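Ticket 781: label printer drops off network after lunch, Grewal front office
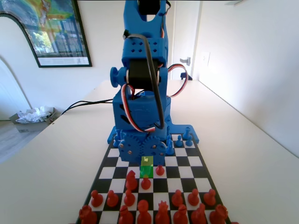 Opened by Mamta Goel. Assigned to Vivek Katiyar. Priority was low, bumped to high once the shipping desk noticed.

3 comments · 12 shares

We use cookies to keep you signed in. Accept / Manage settings

Reported problem:
Label printer (the Peremar by the window) prints fine all morning. Some time after lunch jobs just sit in the queue. No error on the printer itself, green light on. Turning it off and on fixes it til next day. Shipping prints from Trekalura, front office prints from Word and the browser, both get stuck. Other printer in the hallway never does it.

Already tried before opening this: new network cable, restart of Mamta's PC, clearing the queue. None of it stuck.

10 October 2024, log starts

9:05 Got here. Printing works. Of course it does. Printed a test page and the config page. Address ends in 6. Wrote it on a sticky note, stuck it on the lid, leave it there please.

9:20 Checked the port on Mamta's PC. Points to the same address, ends in 6. OK so not that, at least not right now.

9:40 Updated the driver on two PCs. Old one was from February. Didn't expect much from this but it was on the list.

10:15 Sleep timer on the printer was set to one hour. Turned sleep off. Menu is awful, you have to hold the feed button until it beeps and then you get a few seconds to press the next thing. Took four tries.

10:30 Asked Mamta when exactly it stops. She says between 1 and 2, never before. Shipping says same.

12:50 Still printing. Went to eat.

1:35 Back. Queue stuck, six jobs in it. So sleep was not it, or not all of it. Did NOT restart the printer this time. Asked everyone to leave it alone, someone had a hand on the switch already.

1:40 Ping to the address gets a reply. Weird. Printer is offline in Windows but something is answering.

1:45 Pulled the network cable out of the printer. Ping STILL replies. So it's not the printer answering. Something else has its address.

1:50 Looked in the Tromureck router page. Address ending in 6 is handed out to a phone. Nobody set a reservation for the printer, it had the address typed in by hand and the router didn't know it was taken. Afternoon shift comes in at 1, phones join the wifi, one of them gets the printer's address. Restarting the printer must kick things around enough that it wins for a while. Not 100% on that last part, but the address clash is real.

2:10 Fix: set printer back to automatic, added a reservation for it in the router, new address ends in 12. Had to save twice, first time the page timed out and lost it.

2:25 Changed the port on Mamta's PC and the two shipping PCs. Trekalura keeps its own printer setting so that needed changing too (Settings, Output, Labels, then the address box at the bottom). Missed this at first and shipping got nothing for ten mintues, sorry.

2:40 All the stuck jobs were still aimed at the old address. Deleted them and had people print again. Two labels came out double, Mamta threw out the extras.

3:00 Test from all three PCs, good. Turned sleep back on, one hour like before.

Comments

Mamta Goel: Works for me. Does the hallway printer need the same thing? Also the sticky note still says 6.

Vivek Katiyar: Hallway one is already reserved, I checked. Will swap the note. Leave this open through tomorrow afternoon, want to see it get past the shift change before I close.

Mamta Goel: Past 2 the next day, all good here. Shipping ran their whole batch no trouble. One thing, labels are coming out a little left of where they used to, the last digit of the zip is touching the edge.

Vivek Katiyar: Probably the new driver, it resets the label width. Printer preferences, Page Setup, pick the saved size again and not the default one. If the saved size is gone tell me and I'll put it back in. Still to do on my end: go through the router list for anything else with a typed-in address, the scanner for one. Will open a separate ticket for that.

Mamta Goel: Saved size was there. Picked it, lines up now. Ok to close.

Status: Closed. Cause: address conflict. Parts used: none, the new cable can stay.

Get ticket tips in your inbox. Join 3000 readers. Subscribe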